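Nesting and Stacking: notes for the third session
Home Organization Basics, Trurnach Community Learning
Instructor: Hala Tarawneh

Hi everybody! As promised, these are the notes for the bowls-and-boxes session, typed up a little more neatly than what I scribbled on the board. If you missed it, you can get through all of this at your own kitchen table with whatever plastic you've got in the cupboard. Rocío Sandoval asked for a version she could print, so I've kept it plain.

Where we left off

Last time we emptied one cupboard each and put everything on the table. A lot of you came back with numbers. Panagiotis Economou got 67 separate pieces out of a single corner cabinet (lids included, and yes, lids count!). Somebody else had over 100 and asked me not to say who, so I won't. The point of the exercise was to see it all in one place before deciding where any of it goes, and if you skipped that step and went straight to buying shelf dividers, please go back and do it. I mean it kindly.

Nesting versus stacking

I use these two words pretty strictly in class, so let me pin them down.

Nesting is when one thing sits inside another. Mixing bowls, measuring cups, flowerpots. The pile grows by only a little each time you add a piece, because most of the new piece disappears into the one below.

Stacking is when one thing sits on top of another. Shoeboxes, lidded tubs, books lying flat. The pile grows by the full height of every piece.

Some things do both, depending on whether the lid is on. A tub with flared sides and no lid will usually nest with its brothers and sisters. Snap the lid on and now it only stacks. This is why I keep nagging you to store lids separately, standing on edge like file folders. Parveen Amarasinghe uses an old letter rack for hers, and I've since stolen the idea for my own kitchen.

The rim test

Pick up two bowls and put the smaller one in the bigger one. Now look at the rims. You want to see a band of the upper bowl showing above the lower one, enough to get your fingertips on. If the upper bowl drops in so far that its rim is level with or below the other, it may jam, and then you're banging it on the counter at dinnertime. If it sits up very high and rocks, the shapes don't match and you've really got a stack pretending to be a nest.

You can do this by eye once you've had some practice. Color helps a lot! A set where every bowl is a different color is far easier to read from the side than an all-white set, and it's easier to ask for, too ("hand me the green one" gets you there faster than "hand me the second smallest"). If your bowls all match, a dot of nail polish on the underside does the same job.

How high?

My rule at home is that I should be able to lift the top piece off with one hand while the other hand is busy. For bowls on an open table I'm happy with four or five. Inside a cupboard, go by the shelf above: you need room to lift the top bowl clear, and people always forget that part. Measure the pile, add the depth of the top bowl, and that's your shelf height. I leave 3 inches beyond that, mostly for my knuckles.

Heavy goes at the bottom, obviously, but also think about which one you reach for most. If the big bowl is your everyday bowl, a nest may be a nuisance, and it's fine to let that one live by itself.

The odd one out

Every kitchen has a container that belongs to no family. Usually it's a rectangle in a house full of circles. Please don't perch it on top of the bowls. A rectangular box in a round nest wastes the corners of one and the middle of the other, and it slides. Stand it on its base, open side up, and give it a job: sponges, tea bags, seed packets, the rubber bands off the broccoli. Once it has a job it stops wandering.
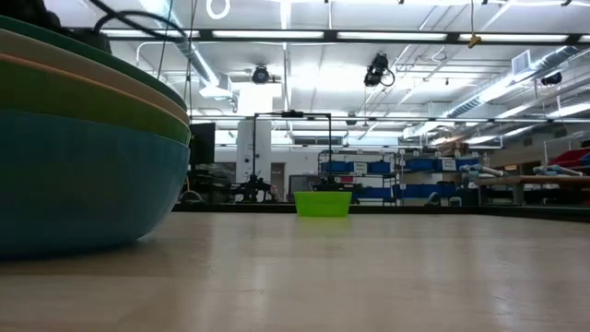
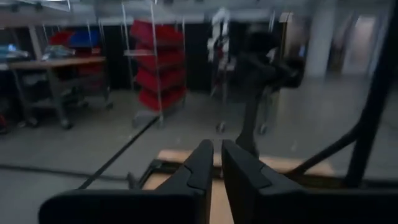
Magdalini Andreadis wanted to know what to do when there are two odd ones, say a rectangle and an oval. Same answer, two jobs. If you honestly can't think of a second job, the oval goes in the giveaway bag.

For next time

Choose one nest from your own kitchen and try the rim test on every pair in it. Write down which pairs pass and which ones stick or rock.

Measure one shelf, using the bowl-depth method from earlier on this page. Bring the number with you.

Find your odd one out and give it a job for a week. I'd love to hear what it ended up holding!

We start at 10 in the morning as usual, and we'll be on to drawers, so bring a tape measure and one messy drawer's worth of stuff in a bag. Knives stay home, please. If you need to borrow a tape measure, let me know before class and I'll put one aside for you.

Hala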